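Home | News | Events | Recipes | Join us | Contact

We use cookies to remember your settings. By continuing to read you accept them.

Sitport Neighbours Newsletter, September 2020

Packing for the picnic table: what to learn from our June outing

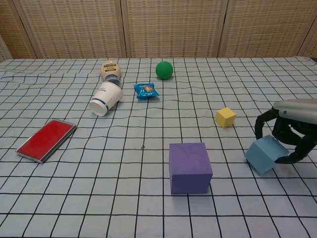 Our picnic group had its last big outing in June, and I promised to write down what I learned about the packing before everybody forgets. My name is Nassoro Shirima and I am looking after the picnic box for this season. The first lesson is about things that roll. Bottles and paper cups don't like to stay standing on a cloth that has wrinkles in it, and on the blue checked cloth you can find a condiment bottle and a paper cup lying on their sides, end to end, with a green ball farther along. So my advice is to pull the cloth flat from the back corners first and then put the small things on it.

The second lesson is about the cups. We bought 200 of them for the whole season and I thought it was too many. It was not. People put a cup down, go to speak with a neighbour, and then they take a new one. From now on we will write names on the cups with a marker, and I will bring two markers, as the first one always goes home in somebody's pocket.

For the sauces, please bring one bottle for each table and not one for each family. In June we had eight bottles of mustard on one table and no tomato sauce at all. Mrs. Mfinanga's family kindly went back to their house for some, but it is a long walk with the hill.

About the snacks: small packets are better than the big bags. A big bag is opened, the wind comes, and the rest of it is soft before the children are back from the playing field. Small packets cost a little more, but we bring the closed ones home and use them next time. Please put them in the box last, on top, or they become crumbs under the bottles.

The cloths need some care too. After washing, hang them over a line with the long side down and fold them when they are still a little damp. I did it the other way for one year and I had waves in the cloth that even my iron could not remove. If you have a cloth at home that you don't use, any colour is welcome, but please measure it first. The long tables at Vinditz Park need nearly 34 metres of cloth altogether, so we are always short.

The next picnic will be at Vinditz Park again if the weather is good, and in the Farkon Hall if it is not. Please tell me what you can bring, so that I can write the list. The box is at my house and you can leave cups, packets or cloths on the porch at any time.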